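Voken workshop notes
Home | Notebook | Bench | Stores | Older entries
4 min read

May, started 9:40

Packing bench, second go at the layout. Last week's arrangement had everything pushed to the back and nothing where the hands want it, so I cleared the lot onto the side shelf and began again from a bare top.

Wiped down twice, first with plain water and then with the weak soap mix. The white top shows every mark, which I like for this work even if it's tiresome. The old tape residue at the corner by the window came off with a plastic scraper and a bit of cooking oil. Don't use the blue pads on it. They leave a dull patch that catches the light forever, and there's one by the sink end already from the winter.

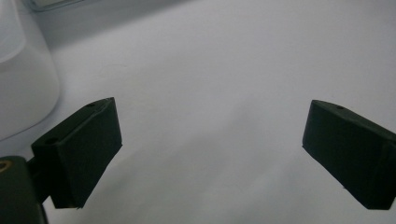 I want the middle of the top kept free as a rule. Anything that lives on the bench goes to the edges, and the middle is for whatever is being handled at that moment. Last week the Pralullow samples ended up in the middle with the labels and the pens on top of them, and I spent most of a morning looking for one lid.

Height of the bench is 713 mm with the feet screwed right in. Too low for standing, fine for the tall stools. I wound the feet out 17 mm each and it feels better. Checked with the long level along the front and then corner to corner. The back left foot still creeps when you lean on it, so it needs a lock nut. Added to the stores list.

Containers

We've been mixing lids from two batches and they don't all fit. The Flukellow ones are a hair tighter than the older stock and will go on an old tub if you press the corners, but then they lift again overnight. I sorted what's on the side shelf into fits, doesn't fit, and don't know. The don't-know pile is the biggest. Plan is to try each lid on the tub it was found with, leave it closed until the next morning, and throw out any that have lifted.

Washing: warm water, soft cloth, air dry upside down on the rack. The dishwasher at the end of the hall warps them. Anyone who has been putting them in there, please stop.

Rules for a tub on the bench, as of this entry:

1. Lid on whenever it isn't being filled or emptied. Dust from the saw next door gets into everything.

2. Label on the lid, not the side. Side labels get rubbed off in the stack. Pencil on paper tape has held up better than any of the markers.

3. Tubs go to the left, flat on the table, never stacked while someone is working. Leave room to get at a corner without nudging the tub along.

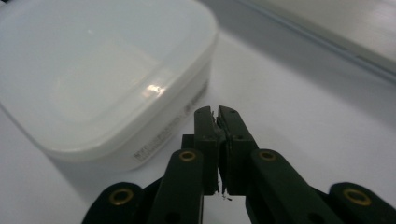

4. Weigh before it goes back on the shelf and write the figure in the bench book. The first full one this morning came to 532 g with the lid. I forgot to note the empty weight, so that number isn't much use yet. Will redo.

5. If a tub is cracked, bin it. Taping the crack doesn't work, we tried.

Break, back at 1:15

Spent the first part of the afternoon on the basket question. Ásgeirsdóttir, the supply house, quoted 2,890 for a full set of drawers under the bench, fitted. That's more than the bench cost. The white wire one does the same job for now, and you can see into it without opening anything. The complaint was always that small things drop through the grid or tip over inside. A flat board sorts that out, as long as it's cut straight and doesn't rock.

Other thing with wire is that sleeves catch on it. I ran a rag along the top wires of every basket we have to find the snags. Two ends were sharp, filed them and touched them up with white paint. Leave them alone until tomorrow.

Position took a few tries. Too close to the front and your elbow finds it. Too far back and short people have to stand up from the stool. Settled on the far side of the working area, with the middle still free, and marked the spot with small bits of paper tape so it goes back to the same place after wiping down.
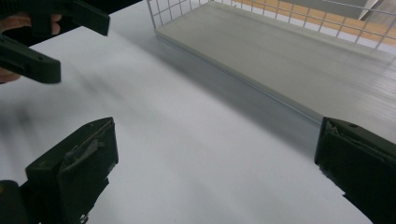 Still to do

- Lock nut for the back left foot.
- Empty weights for all the tubs, written on the underside in pencil.
- Check the lids left closed overnight and clear the don't-know pile.
- Ask Ásgeirsdóttir whether they sell one drawer unit alone. We could live with a single one at the sink end.
- New cloths. The gray ones shed.

Stopped at 4:30. Bench wiped, stools under.

Previous entry | Next entry | Back to top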